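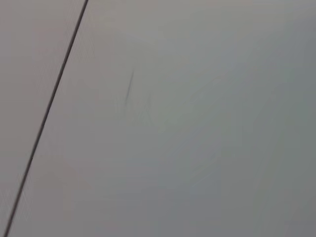 Figure 4.1 A thin dark line crossing a smooth gray surface. Follow its edge down and look for the small steps.

Chapter 4
Lines, Edges and Gaps

Pick any room you know well and start hunting for lines. There are far more than you'd guess! A drawer front meets its cabinet, a tabletop meets the wall, a cord runs across the floor, and each one leaves a narrow dark stripe that most of us walk past for years. In this chapter we slow down and look at them properly.

Go back to Figure 4.1. Is the line a seam, a groove or a cord? A flat view leaves all of these open, and that puzzle is where our work begins. Notice too how the gray shifts from a warm, pinkish tone beside the line to something cooler at the far right (we return to tints in Chapter 7).

You will need a ruler, a soft pencil and the Stendach gap gauge from your kit. Set aside some 10 minutes for the warm-up.

Warm-up
Find 3 dark lines in the room where you are sitting. Sketch each one at full length, including any nick or wobble, and write down what you think it is before you touch it. Then run a fingertip across it.

4.1 What makes a gap look dark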